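## 3. Household Surfaces and the Sorting of Kitchen Waste 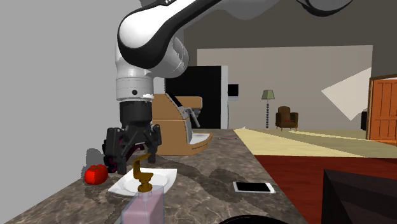
**Vol. 14, No. 2 · p. 56**

Figure 3. Rendered view of a countertop with a plate.

### 3.1 Counter space as a condition of sorting

Earlier work on food waste at home has mostly dealt with buying and storage. Less attention has been paid to the few minutes after a meal, when leftovers are either kept, put in the compost pail, or thrown out with the rest of the trash. The present section considers how the length and layout of the kitchen counter bear on that choice. The term "counter" is used for any fixed, level work surface in the kitchen (Figure 3), and does not include tables or rolling carts.

Households in the study were drawn from two towns, Prevell and Ulton. Both towns collect food scraps at the curb, but on different terms. Prevell supplies a lidded pail to each address and empties it every week. Ulton asks residents to buy their own pail and collects every other Saturday. The housing also differs. Most of the Prevell homes were built as row houses with narrow kitchens along the back wall, while the Ulton homes are more often apartments in which the kitchen opens onto the living room.

### 3.2 Procedure

Each household kept a written log for 18 days in May. Adults in the home noted the time of each meal, where plates were set down afterward, and where the scraps went. Entries were made on a printed sheet kept near the sink. Households that missed more than two days in a row were asked to extend the log by the same number of days, and all but one agreed to do so. The remaining log was left out of the analysis.

Counter length was measured by the residents with a tape supplied by the project. Sections taken up by a stove or sink were not included. Small appliances were ignored for the purpose of measurement — a decision that is discussed further in Section 5, as several residents objected to it.

### 3.3 Results

In Prevell, the pail was most often kept on the counter itself, and scraps reached it directly from the plate. Where the counter was short, residents tended to move the pail to the floor or to a back step. Sorting fell off in these homes, most clearly at the evening meal. Breakfast scraps showed little change.

The Ulton logs were less consistent. Nearly 56 percent of the entries recorded plates left on the counter for an hour or longer before scraping, and these plates were more likely to be emptied into the general trash. Residents mentioned smell, fruit flies, and the long wait between collections. Counter length had a weaker effect here than the position of the pail in relation to the sink.

The Pearce scale of kitchen crowding was applied to both towns. Scores in the upper range went along with lower sorting in Prevell only. The Dronia pilot, which used a shorter log and did not measure counters, reported a similar split between row houses and apartments. Differences in collection schedule may account for part of this result, and the two effects cannot be fully separated with the present data.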